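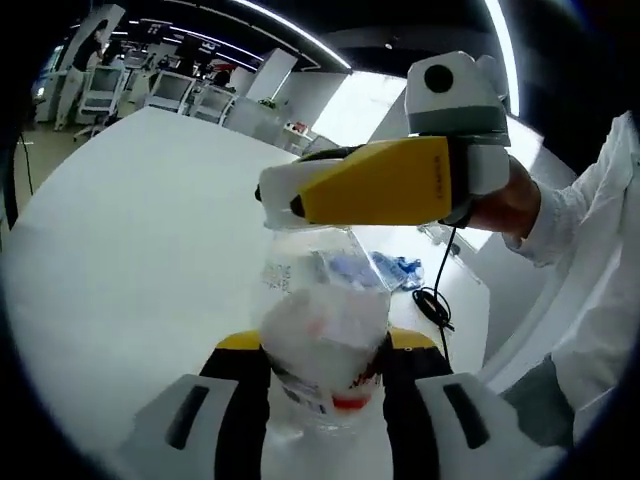 I finally made it to the closing night of the sound program at Ronach, and I'm still buzzing! Przemysław Lis played for two hours behind a sheet, just tape loops and an old organ, and at one point the whole room started humming along (me too, badly).
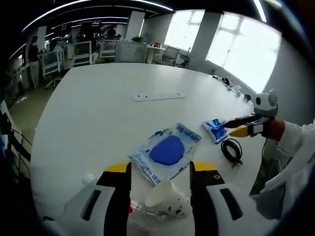
Afterward I got lost in the zine library upstairs and came home with 23 of them. The next series starts in March and I've already put my name down for the tape workshop.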